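Dultetti Teach Kit for Two-Finger Grippers

The Teach Kit lets one person show a robot arm a task, either by moving the arm directly or by driving it from a matching hand controller. Each showing is saved as a demonstration. The recorded set can be used to train a policy or played back on its own for simple fixed jobs.

It is made for labs, teaching shops and small product teams that already have an arm and want a quick way to collect good demonstrations on it. No programming is needed to record. Setting up a new arm does take some work on the command line, and the setup guide walks through it.

What comes in the box

One leader handle with trigger, one wrist camera with bracket, one foot pedal, a USB hub, cables and a set of rubber finger pads. The arm, the gripper and the computer are sold separately. The bracket fits the Skomau G2 and G3 grippers without drilling. For other grippers we supply the bracket drawing so you can print or mill your own.

Two ways to record

Hand guiding: press the pedal and the arm goes light enough to push. Move it through the task and release the pedal to hold position. This works best for slow jobs with few contacts, such as placing a part on a fixture. Your hands will show up in any outside camera, so keep to the wrist view if that matters for your training.

Remote control: the leader handle copies your wrist motion to the arm, and the trigger sets the finger opening. Trigger travel is proportional, so you can close gently on a soft object and stop when the fingers have it. Most customers use this mode for picking, handing over and sorting. It takes a new operator roughly 10 minutes to get used to it.

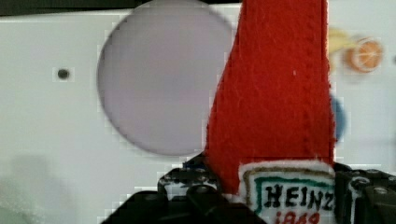 Can the gripper hold soft things like felt toys without crushing them?

Set the grip limit before you record. The limit is stored with the demonstration and applies on playback too. Start at the lowest setting and raise it until the object stops slipping when you lift it.

Recording and review

Tap the pedal twice to start a demonstration and twice to end it. A third double tap within five seconds marks the last one as bad and moves it to a separate folder. Nothing is deleted until you say so. The review screen plays the wrist video next to the joint and finger traces, and you can trim the idle time off both ends.

Files are written in an open format, one folder per demonstration — video, joint positions, finger opening and grip limit. The Fletix export tool is included and converts a whole session at once.

Customer notes

Sandrine Besson runs a packing cell and recorded 156 demonstrations of one pick with the kit. Her advice is to change the object's starting position every time and to throw out any run where you hesitated.

Murray Kereama teaches an evening robotics class and prefers to start students with hand guiding. They move to the handle in the second week.

Specifications

Leader handle weight: 17 oz
Handle cable: 6 ft, replaceable
Grip limit: eight steps
Operating system: Linux
Part number: 2167

Orders placed now ship in April. Spare finger pads and pedals ship right away — they are kept in stock.

Related items
Skomau G3 Two-Finger Gripper
Jenkins Bench Mount for Small Arms
Fletix Export Tool, Extra Seat
Dultetti Foot Pedal, Replacement
Rubber Finger Pads, Soft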